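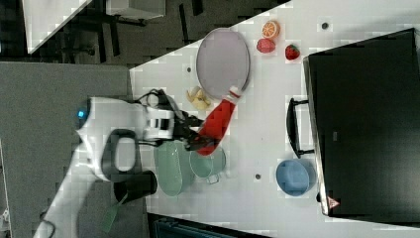 Kitchen table task, arm holding the ketchup bottle next to the plate.

Latholm Robotics Club Forum > Student Projects > Tabletop manipulation

Thread: Grasp angle on the bottle, and whether we keep the oval plate

anum_lodhi
Posting this ahead of the September review so the arguments are in writing. The task is the same as on the sign-up sheet: bottle to the microwave side, fruit onto the plate, bowl stays where it is. We have 130 logged episodes. The bottle is the main source of failed grasps. It is a cylinder lying on its side with a taper toward the cap, and when the fingers close near the taper the bottle yaws before it lifts.

My proposal is to constrain the grasp point to the lower half of the body and fix the approach angle relative to the long axis. Renmont (our planner branch, for the new members) already exposes both parameters. I would like to merge by the end of the month.

torque_limit
Disagree on the fixed angle. If the bottle lies close to the door handle, a fixed approach puts the outer finger into the handle. You would be trading a yaw error for a collision.

anum_lodhi
The collision check runs before the approach. It would reject the pose and resample.

torque_limit
It resamples from the same constrained set. If the whole set is blocked it times out. I had 13 timeouts in one batch with the angle fixed, all with the bottle near the appliance.

pgrover_k
Can we get the layout settled before the planner? Objects have been placed differently by each operator, and the logs are hard to compare. Draft below.

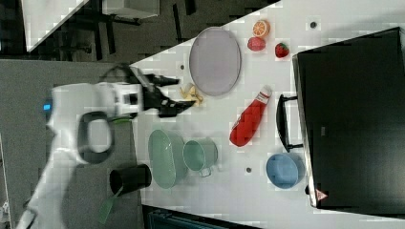

Proposed reset layout, v3

1. Oval plate at the far part of the table, long axis free within tolerance.
2. Orange half, round fruit and strawberry grouped beside the plate.
3. Banana on the other side of the plate, toward the arm.
4. Bottle on its side, diagonal, cap pointing away from the arm base.
5. Green dish nearest the arm, light blue bowl by the appliance door.
6. Gripper open before the episode timer starts.

Use the dark holes in the tabletop as reference points. They don't move and they are easy to find in the overhead view.

halfstep
Item 4 removes the variation we are supposed to be testing. If the bottle always starts diagonal with the cap away, the success rate will go up and it won't mean much.

pgrover_k
Fine for the evaluation set. For the tuning set I want it fixed.

halfstep
Then label them as two sets. At present both go into the same folder under Awan and the script averages across them.

anum_lodhi
Agreed, I will split the folder. On the bottle near or on the appliance: I do want those starts in the evaluation set. The top surface is higher than the table, so the wrist pitch has to change and the depth estimate is less reliable against a dark background. 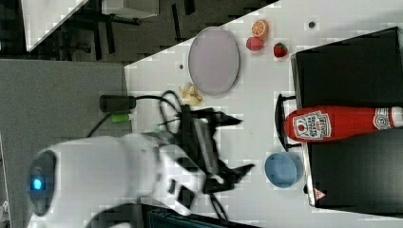

I would score those separately from the table starts. The height offset is a single parameter, but the current config assumes one support plane, and the lift check compares against that plane. An object already above it passes the check without being lifted. That is a bug in the scoring, and it inflates the numbers for any raised start.

torque_limit
How many episodes does it affect?

anum_lodhi
4 that I have confirmed. I haven't gone through the older logs.

torque_limit
Then please hold the merge until the scoring is fixed. I still want the angle free within a range, say three candidate approaches per pose, ordered by clearance.

orus_bench
Three candidates is reasonable. On the Orus bench we sort by clearance first and by distance to the centroid second. Planning time goes up a little. Also check cable slack at the wrist if you widen the range. A loop above the wrist can catch when the last joint turns far enough, and the force reading looks like contact.
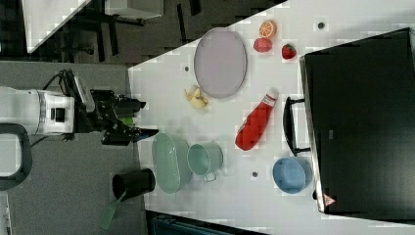
You can filter it out by comparing the reading with a free-air sweep at the same joint values. We store the sweep once per session and subtract it. If somebody re-routes the cable, the sweep has to be redone.

pgrover_k
Adding the free-air sweep to the reset list as item 7.

halfstep
I still think the plate is too large. It takes up space where we could vary the fruit.

anum_lodhi
The plate stays for this round. Smaller plate can go in the next proposal. Scoring fix first, then three candidates sorted by clearance, then the merge. torque_limit, please send me the timeout logs.

torque_limit
Uploaded to the Awan folder, subfolder "timeouts".

Contact the moderators | © Latholm Robotics Club | Back to top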